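The Quiet Return of the White Dish With a Dark Rim

By Pirmin Zwahlen

For a long stretch, the everyday dish in a small apartment was whatever came in the cheapest box. Then people began eating at home more, at smaller tables, and started to care what sat in front of them. In stores that sell to first apartments, the set that keeps coming up is a plain one: white dishes, a thin dark line at the edge, and enough pieces to serve rice, soup and a main dish to two people.

Shota Ikeda has sold that kind of set for years. His store, Kusus, takes up the ground floor of a narrow building on Tapley Street, and he stocks three white lines and very little else. The one that moves fastest is called Cloma. It has a dinner plate, two bowls, a saucer and a few cups, and customers add spoons and chopsticks from a rack by the register.

"They come in looking for a color," Ikeda says. "They pick up the blue, they pick up the green, and then they go home with white. The rim is what does it. You can see where the dish stops."

The rim has a practical side. A white bowl on a white cloth disappears, especially under a ceiling light, and a dark line gives the eye an edge to find. It also makes a stack easier to read. Bowls that nest closely show their rims one under the next, so a glance at the shelf is enough to know what is there.

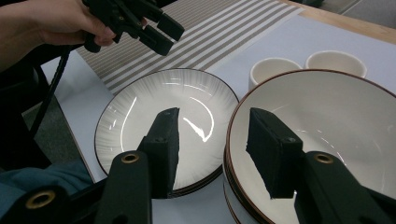 A ridged plate and a stack of rimmed bowls, with two small cups behind.

The ridges on the plate are harder to explain. Ikeda thinks they are there to keep a large white surface from looking blank. A customer of his, who cooks for a living, told him they catch sauce and take longer to wash. Both may be right. I have eaten off ridged plates at home since February and have had no trouble with sauce, though I did once have to go back over one with a brush after fried eggs.

Size matters more than pattern. Ikeda keeps a low table at the back of the store so people can try out a full setting before they pay, and he says most are surprised by how soon the surface fills up. A dinner plate takes the middle. Bowls want to be within reach of the right hand. Cups drift toward whatever space is left. By the time a second person is served, something has usually moved to the kitchen counter.

His answer is to start with the placemat. He puts it down first and treats it as one person's whole territory. The bowl goes on a saucer, the spoon goes in the bowl, and the chopsticks lie across the front. The cup stands close by, at the corner. Anything to be shared stays off the mat, and dishes for later courses wait in a stack to the side until they are needed.

I tried it with my own dishes and found it easier than the way I was brought up, which was to put everything out at once and shuffle. A striped mat helps. The stripes give you something to line the chopsticks up against, and a crooked pair shows right away.

Ikeda is less strict about the spoon. The short ceramic kind has a flat bottom and will stand by itself on the table, so plenty of people leave it next to the bowl. He prefers it in the bowl before the soup is served and on the saucer after. His wife puts hers on the table, and they have stopped discussing it.

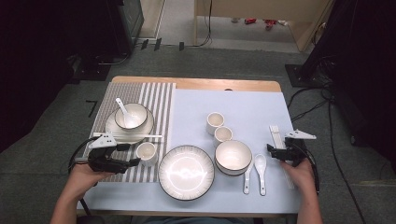
What to Buy First

A person living alone can get by with 5 pieces: one large plate, two bowls that nest, a saucer and a cup. The second bowl will be used more than expected, for fruit, for leftovers, for beating an egg. Ikeda advises against buying service for eight on the first trip. "Nobody has eight people over in the first month," he says. "Buy for two and borrow."

The Cloma starter box costs $100 at Kusus, and single bowls can be replaced as they chip. That last point is worth asking about anywhere. Dastby, which makes a similar line with a slightly wider rim, changed its glaze two years ago, and owners who have tried to match an older plate say the whites are not the same — one is cooler, and it shows when the two are side by side.

Chips tend to start at the rim, where a dark edge makes them easy to spot. Ikeda suggests lifting bowls from a stack one at a time and keeping cups on their own shelf. He does not put cups inside bowls, however short he is on space.

Kusus is at 838 Tapley Street. The low table is at the back, past the teapots, and customers are welcome to set it themselves.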